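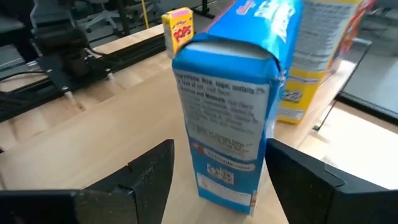
Ingredient panel on a blue cereal box. The list begins with rice and sugar.

Trulteck publishes shelf guide for boxed cereal

Trulteck has issued a working guide for the placement of boxed breakfast cereal on open metal shelving. The guide runs to 12 pages and replaces a single sheet in use at the Zilis pantry store. It covers box orientation, spacing, label position and the handling of cartons with damaged tops. It takes effect on Wednesday.

The main change concerns facing. Under the old sheet, a box could be shelved with any printed side outward as long as the product name was legible. The guide now requires the front panel to face the aisle and the ingredient panel to face the same side on every box in a row. According to Přemysl Baláž, who edited the text, most of the work went into that rule. Cereal cartons do not all carry the ingredient list on the same panel, and on some brands it moves when the carton size changes.

Staff at Zilis get frequent requests to read out ingredients. Malt flavor is the usual subject, as it is normally made from barley and appears in a number of rice cereals. A shopper who avoids barley has to find that line in small print. With a fixed orientation, the person at the shelf can turn the box once and read it.
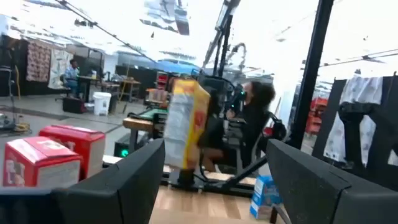 Zdislava Paulík would have gone further and kept rice cereals and corn cereals on separate boards. In her view a fixed panel side helps only after the box is already in hand, and a shopper looking for one grain should not have to pick up the others first. She also asked for larger type on the shelf labels.

The separate-board proposal was left out of this edition. Baláž said the store carries too few rice products to fill a board, and that half-empty boards lead to boxes falling over. He expects the question to come back when the guide is revised in May.

Spacing is set by carton depth. A box stands with its back edge a finger's width from the rear of the board. Tall narrow cartons go toward the uprights, where they are less likely to be knocked, and wide cartons go in the middle. A carton may be laid flat during sorting but must be upright once it is shelved. Boxes of the same product stay together while they wait on the table. 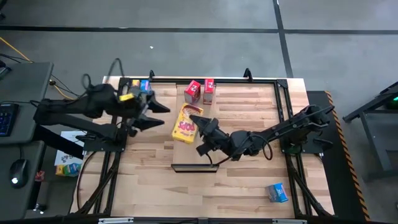
Sorting is done by product first and by date second. The oldest date goes to the front of the row. Where two dates are equal, the carton with the more worn top goes forward. Creased top flaps are acceptable if the flap is closed and the inner bag is sealed. A torn flap is taped once, across the short side, and the tape must not cover the date. Crushed corners are ignored unless the box no longer stands without support.

The guide was checked against a stock count of 700 cartons at Zilis. Of these, 201 had to be turned to meet the facing rule. Vlastimil Hrubý, who ran the count, reported that the slowest part was finding the date, which may be printed on the top flap, the side or the base. A table of date positions by brand has been added as an appendix.

Shelf labels stay on the crossbar, at the midpoint, so that a carton set too far forward does not hide the code. Handwritten labels are no longer allowed. Replacement labels can be ordered from Šimek in rolls of 3000. Stores with deeper boards than those at Zilis should follow the spacing section only and keep their own row plan. 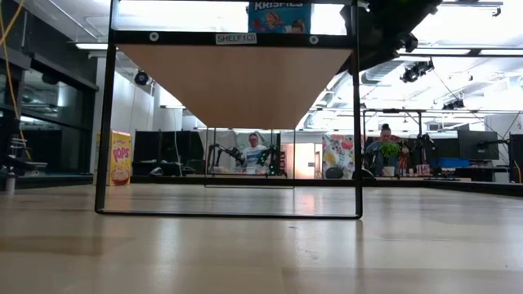

Krispies box on the board below the label SHELF1(3). A box of Pops stands on the surface beside the frame.

Printed copies of the guide are available at the Zilis desk. Corrections to the date table should be sent to Yi-an Hong with the brand, the carton size and the panel on which the date was found.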